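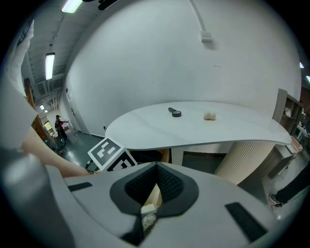

13th August

Third go at the side table for Valtanach. Treasa wants it gone by the end of the month and so do I, having walked into it more often than anyone.

The top first. It's the one with no straight edge anywhere, drawn by somebody who has never had to put masking tape around a corner. The white has gone on well this time. The last coat had a sag near the narrow end, which I cut back with 320 and pretended I hadn't seen until Teresa McGrath ran her thumb along it and gave me a look. Recoated, left it overnight, sag gone. Look remains.

Weighed the whole thing before lunch: 18 kg with the pedestal on. The Brilura people quoted for less than that and will have to be told. Not by me.

Pedestal. The ribs are lovely to look at and a misery to clean. Every groove holds dust, and anything you wipe it with leaves fluff, so then you have dust and fluff. An old toothbrush followed by a barely damp cotton cloth did it in 25 minutes, including the time spent finding the toothbrush. Do NOT use the blue paper towels. They leave little blue hairs all the way down and the client will think it's a feature.

The beige against the white is still a question. Treasa says it's warm. I say it's the color of a hearing aid. We have agreed to let Valtanach decide, which means it'll be beige.

Wobble test. Leaned on the widest part of the overhang and held for a count of 30, four positions. Solid on three. On the fourth there's a faint tick from where the top meets the column, the sort of noise you hear once and then can't stop hearing. Took the top off, found one of the fixings had been done up by an optimist, tightened it, put it back. Tick much reduced. I'd like to write "gone" but Teresa reads this.

Other business:

Height came out at the drawing figure, first time for everything. The invoice for the filler is 158 and I'd like whoever ordered the large tub to come forward. We have enough to fill the building.

The wall behind the bench end is getting scuffed again. It was painted in February. Please carry long things as though they have two ends.

Nothing to be left on the finished top overnight, and that goes for tools and food equally. A ring in fresh white is a whole day's work and I've already had my day's work out of this one.

Zovville sample still hasn't turned up. Ó Flaithearta says it was sent. Ó Flaithearta said that last time.

To do: felt pads for the base, check the tick again once it's been stood for a night, find a blanket big enough to wrap a shape like that, ask Treasa who's driving.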